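Notebook, big table
10/15/18

Today I worked only on the table covering and the tape. I write it down in detail because Bence asked me last time how the cells were laid out and I could not answer him from memory.

The old covering was finished. It had glue marks from the January layout and one corner was lifting every time somebody leaned there with the sleeve. Zsolt and I pulled it off in the morning. Under it the table is good, only some old glue which I removed with the plastic scraper. Please do not use the metal one, there are already two scratches from it near the window side.

New covering is the plain brown one from the roll that Haruto ordered. We put it down without glue in the middle, only fixed at the borders. I wanted to let it rest overnight before taping, but Gyula needs the table tomorrow, so we pressed it with the heavy books during lunch and then started.

Measures, so that I find them again:
Long side, between the outer marks: 1,896 mm
Short side, between the outer marks: 1,591 mm
First cross line, from the near mark: 767 mm
Distance from the door side edge to the first long line: 133 mm

All measured with the steel ruler, not with the yellow tape measure. The yellow one has a bent hook and it gives a wrong value at the start. I wrote this on it with marker but the marker went off.

Order of work: marks with pencil at both ends, string between the marks, then tape along the string. Long lines first, cross lines after. Zsolt held the roll and I pressed with the side of the hand. It goes better if you pull out one arm length of tape, lay it down, and only then pull the next. When we pulled more, the line became a banana and we had to take it up again. Taking it up costs a little of the brown surface each time, so two tries is the maximum in the same place.

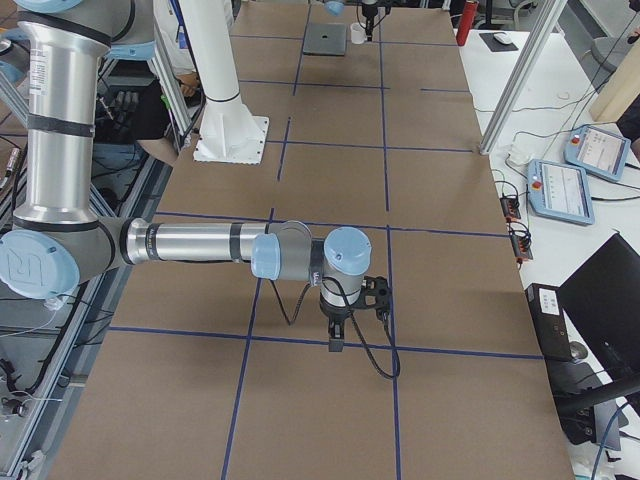
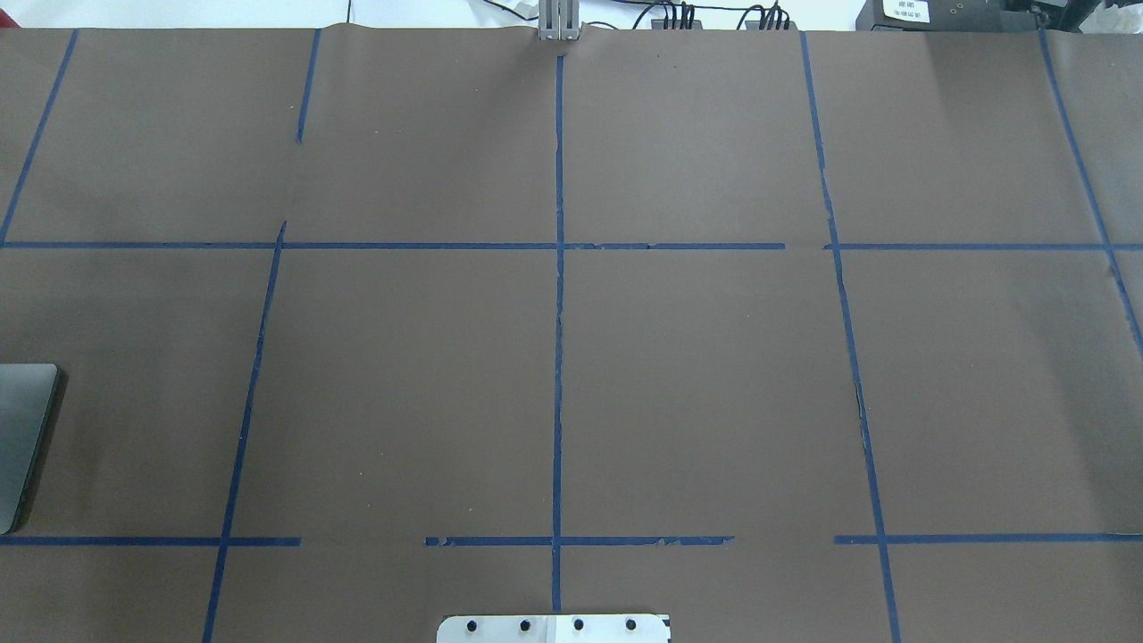

Blue tape on the brown covering, afternoon.

I am satisfied with the straightness. I am less satisfied with the ends. I tore the tape by hand for most of the pieces because the cutter was in the other room, and a torn end starts to lift sooner than a cut one. Next time I will bring the cutter first and only then begin. Levente says that one can lay a ruler on the tape and tear against it, I did not try this yet.

The gaps in the lines I leave for now. For placing the objects it is enough to see where a cell begins, and if I patch every gap I get double layers, and then a small cup can stand crooked on the step. Gyula may disagree — he can write it under this entry and I will close them.

Tape consumption was more than I expected. One roll is gone and the second is started. The Borka tape we had in the drawer is too weak for this, it comes up together with the string. I put it back in the drawer with a note, it is still fine for labels.

Names of the cells: Bence proposed letters along the long side and numbers along the short side, starting from the door. I agree, but I would not write them on the covering yet. Pencil is hard to see on brown and marker cannot be corrected. Maybe small paper labels on the border.

Still to do:
— order two more rolls of the blue, same width
— look at the creases again in the morning, press once more where it is needed
— ask Haruto how much is left on the brown roll
— new tape measure
— copy the four measures above to the sheet on the wall, the old values there are not valid any more

Zsolt took the scraps to the paper bin. String and steel ruler are back in the second drawer, pencil is in my pocket, I will bring it tomorrow.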